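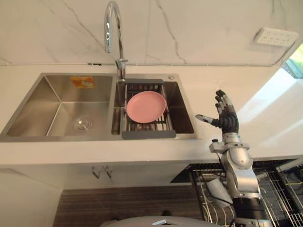
A pink plate on the rack over the small bowl, with the big bowl free.

I want to say a few words in defense of the double sink, because everybody I know seems to be ripping theirs out.

You've seen the remodels. One enormous single bowl, deep enough to bathe a beagle, and the salesman tells you it's what people want now. I went through this myself in April, when I priced out a new counter at Frandsen, over in Mokevham, and the fellow there spent a good ten minutes trying to move me up to a single. He had a nice one for $169 on clearance, I'll give him that. I drove home and thought about it and stayed with two bowls, and I'd do it again tomorrow.

My case rests on the small bowl, and the small bowl only makes sense if you put a rack across it. I mean the kind that stretches, with steel rods and a plastic bar at each end, so it fits whatever you've got. Mine cost $17 at the hardware store on Trikatgate and it's the best money I ever put into a kitchen (and I once bought a very good knife!). You wash in the big bowl, you set the plate on the rack, the drips go down the drain where they belong, and the counter stays a counter.

Compare that with the thing I lived with for years, which was one of those big standing racks with a tray underneath. Do you ever look under the tray? I did, once a month or so, and I was sorry every time. It took up the exact piece of counter where I wanted to chop onions. And because it held so much, I let it hold so much. Clean dishes lived in there for days. We'd pull a bowl out for cereal, wash it, and stick it back, and the cupboard above might as well have been painted on the wall.

An over-the-sink rack won't let you get away with that. It holds a few plates if you lay them flat, and then you have to dry something and put it away. My sister-in-law says this is exactly what's wrong with it. She has four kids and I take her point. At Thanksgiving I spread dish towels all over the counter like everybody else.

But most nights aren't Thanksgiving. Most nights at my house it's a skillet, a couple of plates and some forks, and I don't see why a kitchen should be set up all year long for the one day it gets swamped.

Now, the big pan argument. People always bring up the roasting pan, how it won't lie flat in half a sink. True, if your sink is split down the middle. So don't get one split down the middle! Get the kind with one large side and one narrow side. My roasting pan goes in the large side with a little room to spare, and the cookie sheets I do at an angle, one end and then the other, same as my mother did.

I'll admit the rack isn't perfect. Glasses tip on the rods unless you fuss with them, and small spoons slip right through. If I forget and leave a plate sitting out there, the small bowl is out of business until I move it. I can live with that. Lifting a plate takes a second, and then I've got a spot to drain the pasta while the big side is full of suds.

One more thing, about color. Everything in kitchens has gone steel and white, mine included, and I like how it wipes down, but it can feel a bit like a dentist's office. A pink plate fixes a lot of that. Buy the cheerful dishes, leave one where you can see it, and keep your second bowl.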